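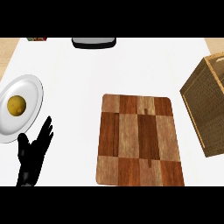 A white plate on a white table.

I have wanted to see inside the spinning mill at Mindholm ever since I knitted my first jumper out of their wool, which was a boxy grey thing with sleeves long enough for a gibbon. They open to visitors twice a year, once in October and once in winter, and this time I got a place on the winter one. So on 10th February I put on my thickest socks (hand-knitted, obviously) and went.

The mill is down a lane behind the village of Stolton and you can hear it before you find the door. It's a sort of steady clatter with a hum underneath. Ásdís Bundgaard, who runs the place, met us in the yard with a big ring of keys and a cardigan I couldn't stop looking at. It had a shawl collar and a twisted rib all the way down the front bands, and I did ask. Her own pattern, never written down. I begged a bit.

We started in the sorting room, where the fleeces come in. I've bought raw fleece before and made a mess of it, so I was all ears. Troels Oddsson had one thrown out flat on the slatted table and was pulling off the mucky edges without seeming to look at them. He let us each take a lock from the shoulder and one from the back leg and tug them by our ears. A sound lock pings. A weak one makes a tiny crackle, like tissue paper, and that's where your yarn will break later. Mine pinged beautifully and I was far too proud, considering I'd had nothing to do with the sheep.

Washing is next door and very warm, and it smells exactly as you'd hope. They scour in small batches and leave a little of the grease in, so the yarn feels slightly sticky on the needles and then blooms when you wash the finished piece. I'd noticed that with my grey jumper and thought I was imagining it!

Then the carding machine. Oh, the carding machine! It's the size of a bus and older than anyone in the building, all rollers and leather belts, and the wool goes in at one end in clumps and comes off the other as a web so fine you could read through it. I stood there until the rest of the group had moved on and had to be fetched. One of the belts came off while we were watching and Troels just hooked it back on with a stick he keeps for the purpose.

The spinning frame has 104 spindles, 100 of them working. The other four are robbed for parts when something wears out. They spin a single first and let it rest overnight before plying, and Ásdís showed us what happens if you don't, by pulling off an arm's length and letting it go. It leapt into a corkscrew.

We had soup and rye bread upstairs and passed our knitting round. Daiane Siqueira had brought a colourwork yoke she's making in Vídalín, the mill's two-ply, with little birds in natural brown on cream. Her floats were so tidy that I turned it inside out twice. She catches them every third stitch and staggers the catches from one round to the next, so they don't show as a line on the front. I've been stacking mine for years. I'm going to try it on a hat before I trust myself with a jumper.

After lunch there was dyeing with Steinar Sveinbjörnsson, in the lean-to. He had onion skins in one pot and madder in the other, and we each dipped 2 mini skeins. My madder one came out a soft brick colour, patchy where I'd tied it too tight, and I like it better for being patchy. Steinar said to leave the ties really loose, in a figure of eight, and to put the wool in wet.

The shop is one room and a till, and I was not strong. I came home with four skeins of Vídalín in a mossy green, 200 metres to the skein, plus a bag of carded ends for stuffing toys. There was also a heavier yarn called Votodville that I stroked for a long time and put back – it would make a wonderful blanket and I have two unfinished blankets already.

If you want to go, book early and wear flat shoes, as the floor in the carding room is slippery with lanolin. Take something on the needles for lunchtime. The bus from Stolton stops at the top of the lane, and the walk down is lovely but muddy.

I swatched the green on the way home. It's on 4 mm needles and I think it wants to go down a size.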